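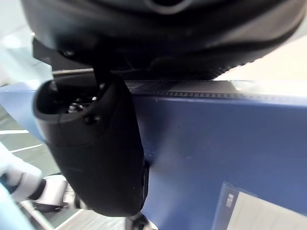
Cell 2, wrist camera view: gripper beside the blue surface, floor line to the left.

Tiner Automation Group
Minutes of the fault review, Cell 2, February
Meeting opened at 14:10

1. Previous minutes
Accepted. The item on spare fuses is carried over to March.

2. Loss of grip during transfer
The arm dropped a part at cycle 330 of the endurance run. The controller logged fault 542 (finger position not reached) and carried on to the next move. It should have stopped. The part fell inside the cell. There was no injury and no damage to the arm.

The run was repeated with the same program and the fault came back. Slower approach speed made no difference. The Skullberg controller had been set to treat 542 as a warning after the January update. Whether the update changed the setting, or it was changed by hand, is not known. The change log has no entry.

Agreed: 542 to be set as a stop fault on all cells. Settings to be printed and compared before and after each update.

3. Gripper fasteners
Gatby asked for the fasteners to be checked for torque. Workshop reported that 3 were below the stated value on the Cell 2 gripper. It was not agreed that this caused the fault. Gripper to be removed, cleaned and refitted with new fasteners, then run without a load for one shift.

4. Access to the cell
The meeting discussed people reaching in while the arm is powered. The written method allows this in teach mode only, with the enabling switch held. Guzmán site uses the same method and has asked for a copy of any change.

Agreed: no entry past the floor line in automatic mode. Method statement to be reissued.

5. Actions
Fault setting: Controls, before next run
Gripper refit: Workshop
Method statement: Safety, copy to Guzmán
Query on the update: Controls to write to Skullberg

6. Any other business
The cell 3 door switch is sticking again. Workshop to look at it.

Meeting closed at 15:05.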